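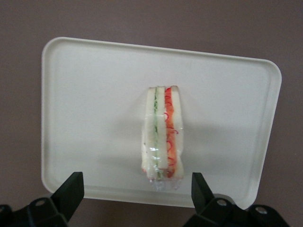
A wrapped sandwich on an off-white tray, between two gripper fingers.

Food handling by robots is the use of machines to pick, move and serve food at home or in a shop. Firm packs are mostly solved. Soft items in clear wrap remain difficult, as the film reflects light and the bread is easily crushed. 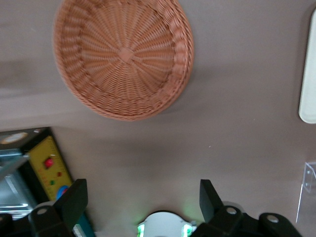
Reading time: 2 minutes

Baskets are a related problem. A woven rim offers many places to grip, but few of them are flat. In the Drundale kitchen trials, led by Imani Mugo, the Umard arm needed a person's help in 5 of 7 tasks.

See also: Idside gripper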